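Nieto Cinema — front of house and projection check before opening night of Grikamus

Checked by: Gwenllian Owen
With: Balakrishnan Varghese (projection)
Start: 9.30 am
Screen licensed for 142 seats plus two wheelchair spaces

Marks used: OK / Fix before doors / Watch

1. EXITS AND ROUTES

1.1 Main doors open fully and latch back — OK
1.2 Side exit, screen left — Fix before doors. Push bar is stiff at the hinge end. It opened on the second shove. Oil it and test again.
1.3 Side exit, screen right — OK
1.4 Exit signs lit with house lights down — OK
1.5 Alley behind the screen clear — Fix before doors. Two flattened boxes from the Grikamus standee left by the gate.
1.6 Aisle lights — Watch. Row F flickers for the first minute, then settles. Same comment as in July.

2. SEATING

2.1 Seats bolted, no movement — OK apart from D7, which rocks. Taped off and taken out of the online plan.
2.2 Carpet edges — OK
2.3 Wheelchair spaces clear, companion seats fitted — OK
2.4 Balcony rail — OK. Balcony stays shut for this film.

3. FOYER

3.1 Queue barriers leave a clear path to the toilets — Watch. The premiere queue for Flalia went straight across the path. Barriers should start at the box office this time and turn along the window.
3.2 Standee fixed at base and back — Fix before doors. The Grikamus one is taller than the last and only weighted at the front.
3.3 Costume rules on display — OK. Masks off at the ticket desk, no metal props, capes tucked in on the stairs.
3.4 Popcorn machine guard and cut-off — OK
3.5 Floor by the drinks counter — OK at time of check
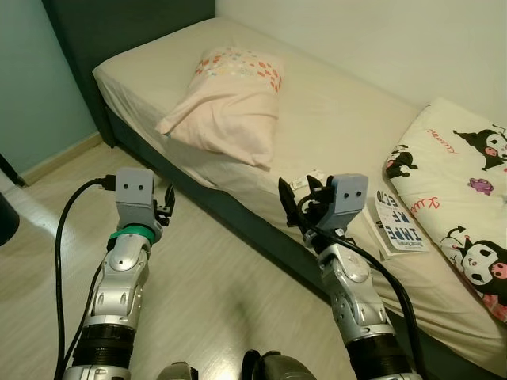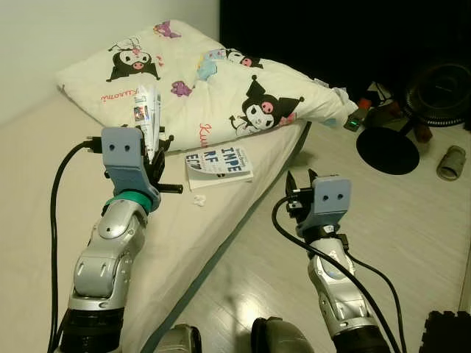
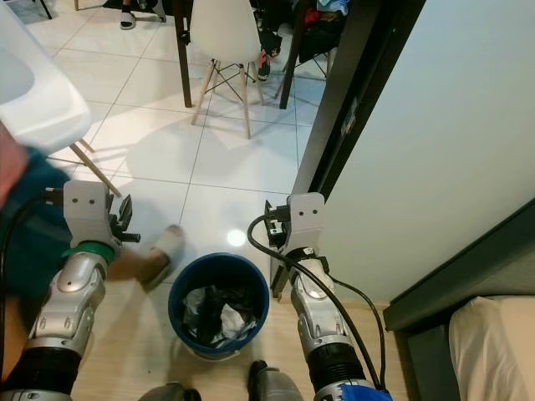
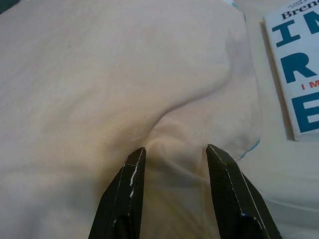
First photo: single bed, cream sheet, pink pillow. Second photo: Kuromi comforter. Third photo: blue bin on the floor.

4. PROJECTION BOX

4.1 Extraction running, filter changed — OK
4.2 Lamp hours — Watch. 1000 hours left before it has to come out. Fine for this run, but order the next one.
4.3 Port glass clean and uncracked — OK
4.4 Extinguisher in date and on its bracket — OK
4.5 Trailing leads — Fix before doors. The extension for the sound rack crosses the step. Balakrishnan to reroute along the wall.
4.6 Film key loaded and tested — OK. The first ten minutes were played with sound at show level. The trailer reel, with the new Skusis teaser on it, runs louder than the feature — drop it two points.

5. STROBE AND NOISE

5.1 Flashing images notice at till and on website — Fix before doors. On the website, missing from the till. The distributor's note covers the tunnel fight and the end credits.
5.2 Ear defenders available for children — OK, kept behind the box office
5.3 Staff told where the loud sections fall — to be done at the briefing, 5 pm

6. EVACUATION

6.1 Alarm test — OK, heard in both toilets and the box
6.2 Fire alarm stops the film and brings up house lights — OK on second test. On the first the lights came up and the film kept running. Relay reset. Test again after the matinee.
6.3 Assembly point sign — OK
6.4 Duty manager and deputy on the board — Gwenllian Owen, Muthu Kamath

Everything marked Fix to be signed off at the desk by 4 pm. Midnight showing goes ahead only if 1.2, 4.5 and 6.2 are clear.

Comments (4)

Wing-sze Hsu
Is D7 coming back for the second week? It's my usual seat and the booking page just shows a gap.

Muthu Kamath
Part is on order. Side exit bar oiled and tested three times, opens with one hand now.

Kári Baldursdóttir
Thanks for putting the flashing warning up early. Could you say how long the tunnel fight lasts? I'd sooner step out for it than miss the film.

Gwenllian Owen
Kári — 91 seconds, and it begins just after they leave the harbour. Sit on the aisle and any of the ushers will wave you out and back in.

Last updated: July
Contact the box office | © Nieto Cinema | Back to top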